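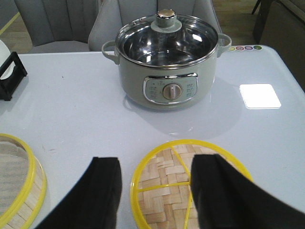
Electric cooking pot with glass lid and front dial.

Advice > Kitchen > Small Appliances and Steaming

Filed under: Shared Kitchens, Table Cooking, Care of Bamboo

Caring for the Electric Pot, the Bamboo Steamer and the Bowls

The guidance on this page applies to residents of the Tripathi building who cook at the table with an electric pot. It replaces the sheet issued in January, which dealt only with pots heated on the stove.

Before the pot is plugged in, the dial should be turned to its off position and the outside of the body wiped dry. Water left beneath the pot can travel along a smooth tabletop to the cord. Residents are asked to place the pot well back from the table edge, with the handles pointing to the sides, and to move any chair that would bring a sleeve or a child within reach of the lid.

A steel interior should be washed with a soft sponge after it has cooled. White marks left by hard water may be removed with 300 ml of water and a spoonful of white vinegar, warmed for a few minutes and then poured away. The control panel is to be cleaned with a damp cloth only. The body of the pot must never be placed in the sink.

Bowls should be washed in hot water, rinsed, and stood on edge in a slotted rack. A bowl laid flat on its rim holds steam inside and will often be put away damp. Larger bowls drain best with an empty slot beside them, and the rack itself should be lifted and wiped underneath once a week.
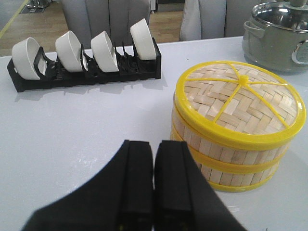
ETBY, 25 March 2020 — The kitchen office has received several questions on bamboo steamers, and the answers are set out in the steps below. They apply to baskets bound with plastic as well as those made entirely of bamboo.

1. Rinse and soak
A new basket should be rinsed under warm water, soaked for ten minutes and left to dry in moving air. Soap is not recommended, as bamboo takes up the scent and passes it on to the food.

2. Line the basket
A clean cotton cloth, dampened and wrung out, keeps buns and dumplings from sticking to the weave. The cloth may come a little way up the sides, but it should not hang over the rim, where it can drip or touch a hot surface. Cloths are to be boiled after use and dried flat.

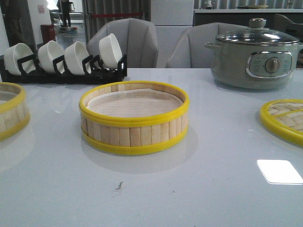
3. Check the fit and the water
The basket must sit level on the pot or on a steaming ring. For a short steaming, 310 ml of water is sufficient in most small pots, provided that the water remains below the food — this should be checked before the lid goes on. Plastic trim must be kept clear of any heating surface.

4. Lift the lid away from the face
The far edge is raised first, so that the steam leaves on the side opposite the cook. A woven lid should then be laid on a clean, dry surface.

5. Dry and store
Baskets and lids are brushed with plain water, shaken, and left apart until fully dry. They should not be stacked or closed in a cupboard while damp. Small spots of mold may be scrubbed off with vinegar and water; a basket that still smells musty after drying should be discarded.

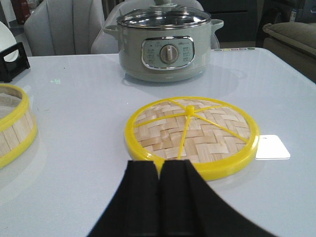 Babita Vashisht writes that a lid dries more evenly if it is leaned against a wall overnight, with air on both faces, and that she changes her cloth between savory and sweet fillings. She also asks whether a basket may be dried in a low oven. The office advises against it, particularly where the rims are plastic. A shaded windowsill is suitable in most weather.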